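Chapter 7
Learning to Sort Small Parts from Demonstration

7.1 Introduction

The preceding chapters treated grasping as a problem of geometry. Given a model of an object and a model of the hand, a suitable grasp could be calculated and carried out. That approach serves well where parts arrive in known positions. It serves less well on an ordinary bench, where small components lie at any angle and may touch one another or roll when nudged.

This chapter considers a different method, in which the robot is given no model of the parts. It learns instead from recorded demonstrations, each consisting of camera images and the matching movements of the arms. The running case is the Pledura study, carried out on a two-armed bench at the Idel laboratory and completed in March. Its training set contained 2162 demonstrations of picking, placing and drawer handling.

Two kinds of view were recorded. The wrist view moves with the hand and gives close detail of whatever lies before the fingers, at the price of blur during fast motion. Shiny fittings and pale trays on a pale surface are hard to separate under these conditions, and the learner must nevertheless act on such images. The authors of the study chose to keep blurred images in the training set – a decision examined in Section 7.4. 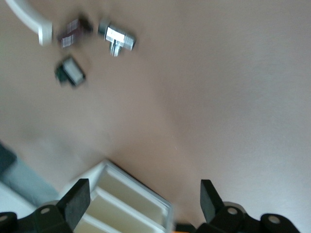
7.2 The Fixed View and the Layout of the Task

The fixed view supplies what the wrist view lacks. It shows both grippers, the storage unit and the loose parts together, so that the learner can relate the position of a component to the place where it must be put. Its weakness is scale. A terminal block or a small switch takes up very little of the image, and its exact angle may be difficult to judge.

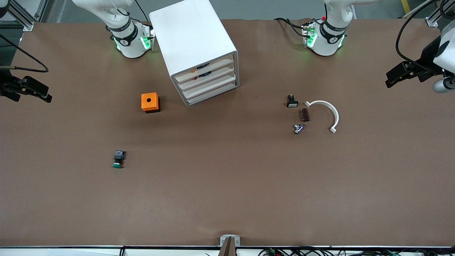

Figure 7.2 The two-armed bench in the fixed view, with the top drawer of the cabinet partly open and components on the brown work surface.

Parts in the study were set out by hand before each trial, following a printed list of starting layouts known as the Yeo set. Each trained policy was tested over 100 trials, of which 20 used layouts absent from the training data. The second group is the more informative. A policy may perform well on familiar layouts by repeating remembered movements, and only a change of layout will reveal this.

Three policies are compared in the sections that follow: one trained on the wrist view alone, one on the fixed view alone, and one on both. All three share the Ollach network described in Chapter 6 and differ only in their inputs. Readers who have not met that network should review Section 6.3 before continuing, as its notation is used here without further comment.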